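Dustier: plucked notes from aging acoustic guitar strings
README and data card, second release

Summary

Dustier is a set of single-note recordings made on two steel-string acoustic guitars. Each set of strings was recorded new and then again after 10, 20 and 70 hours of playing. The notes were plucked one at a time, with no chords, no slides and no bends. The data is meant for work on how tone changes as strings wear, for testing pitch trackers on dull strings, and for anyone who wants plain guitar notes with known string age.

The set covers 20 sets of strings, 10 on each guitar. At each of the four stages, 200 notes were recorded: 20 positions on the neck, with 10 plucks per position. The full release holds 16,000 files.

Background

The recordings were planned by Iason Gavalas after an earlier attempt with a single guitar gave results that could not be separated from the guitar itself. A top with a strong resonance near the open A string hid most of the change in that string. Two guitars do not solve this, but they make it visible. If an effect shows up on one body and is missing on the other, it should not be credited to the strings.

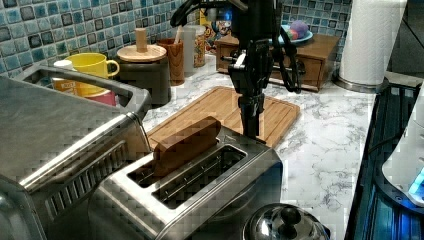 The first guitar is a Kunach, a large-bodied model with a spruce top and mahogany back. The second is a smaller Chatzigeorgiou with a cedar top. In the files they are called K and C. Both were set up before the first session and left alone afterward, apart from truss rod checks. The action on C is lower, and a few hard plucks on its sixth string buzz against the frets. These files are kept and flagged.

Recording setup

One small-diaphragm condenser microphone was used, pointed at the neck joint. A second signal was taken from a contact pickup fixed under the bridge plate. Both channels are stored in the same WAV file, microphone on the left and pickup on the right. No compression, equalization or noise reduction was applied. Gain was fixed at the start of the project for each guitar, so levels can be compared across stages on the same guitar but not between guitars.

The room is treated but small. There is a low hum on the left channel in some of the November sessions, traced to a preamp power supply and fixed by replacing it. Affected files have the value 1 in the hum column. A high-pass filter removes the hum without touching the lowest note in the set, and we left that step to the user.

Each string was tuned before every block of 10 plucks. Tuning was checked again after the block. Both readings are in the metadata, in cents from the target. New strings drift more than old ones, mainly the third, and blocks with a large drift were recorded again. The rejected takes are not included.
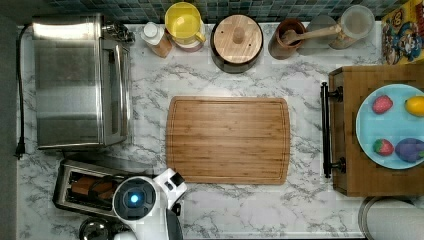
File names and folders

Files are sorted by guitar, then by string set, then by stage. A file name has five parts joined by underscores: guitar letter, set number, hours of playing, position code and pluck number. For instance, K_03_20_s4f5_07.wav is the seventh pluck on the fourth string at the fifth fret, on guitar K, with the third set of strings after 20 hours. Open strings use f0. New strings use 00 for hours.

The folder named reject_list holds no audio. It has one text file with the position code and date code of each block that was recorded again. The folder named plirnari holds the settings for the segmentation tool described below.

Metadata columns

file – name without the folder path
guitar – K or C
set – string set number, counted separately for each guitar
hours – 0, 10, 20 or 70
string – 1 for the highest, 6 for the lowest
fret – 0 for open
pluck – order within the block
drift_start – cents from target before the block
drift_end – cents from target after the block
humidity – relative, read once per session
hum – 1 if power supply hum is present
buzz – 1 if fret buzz was marked by the listener

The humidity column has gaps in the first two sessions on guitar C. An empty cell means no reading was taken. It should not be filled with the session average of guitar K, as the guitars were recorded on different days.

Segmentation

Long takes were cut into single notes with Plirnari, a command-line tool that finds the attack of each note from the pickup channel. The cut is placed 20 milliseconds before the attack, and the note runs until it falls below the noise floor or the next pluck is prepared. Each cut was then checked by ear. The most common error was a finger touching the string before the pluck, which the tool read as a quiet attack. These were moved by hand.

Note length varies a great deal. High fretted notes on old strings die away quickly, while the open low strings on K ring for a long time. Files were not padded to a common length. Models that need a fixed input should trim or pad on load. 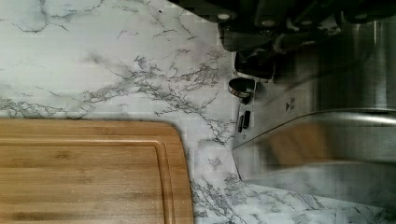 How the strings were aged

All strings are the same gauge, light, phosphor bronze, bought as one batch. Between stages the guitars were played by three people, who logged their time in a shared sheet. Only time with hands on the strings was counted. Rehearsal breaks, tuning and talk were left out as far as the players could judge.

Players wiped the strings with a dry cloth after each session. No cleaner or coating was used. One player used a pick for almost all of the logged time, and the other two used bare fingers. The sheet gives the split for each set, and it is worth including in any model of wear. Sweat and skin differ between people, and the set is too small to tell those effects from technique.

No string broke during the recorded period on guitar K. On guitar C, the first string of set 6 broke before the last stage and was replaced with a new one. The first-string files for that set at 70 hours are therefore missing from the training list, although the audio is still in the folder under the name unlisted.

Suggested splits

Split by string set, never by file. Plucks from one block are nearly the same sound, and a random split will place copies of the same note on both sides. The supplied lists hold out two sets per guitar for testing. For a harder test, train on one guitar and test on the other.

A simple baseline is included: a linear model on the spectral centroid and the decay rate of the upper partials. It separates new strings from strings at 70 hours well on both guitars. It does poorly between 10 and 20 hours, and on the plain strings it does poorly everywhere. We take this as a fair picture of the problem. Most of the change in wound strings comes early, and after that it slows down. 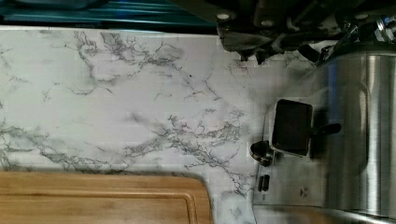 Prodromos Manolakis, writing on the issue tracker, objects to the last point. In his view the early change is partly the string settling at the nut and saddle, and a set that was stretched and left under tension for a day with no playing would show some of the same loss of high partials. He asks for an unplayed control set on each guitar. We agree that the present data cannot rule this out. Two control sets are being recorded and will be added under the stage code ctl, with the same 20 positions.

Known limits

The plucks were made by hand. Force and position vary, and both affect brightness. The player aimed at a mark halfway between the soundhole and the bridge, but did not see a level meter while playing.

There is only one brand and one gauge of string. Results should not be carried over to coated strings, nylon strings or electric guitar.

Changes since the first release

Position codes now use s and f in place of a running number. Fourteen files on guitar C had the left and right channels swapped and have been corrected. The buzz column is new. Audio is otherwise unchanged, and models trained on the first release need only the new file lists.

Contact

Report errors on the issue tracker with the full file name. Questions about the playing log go to Iason Gavalas.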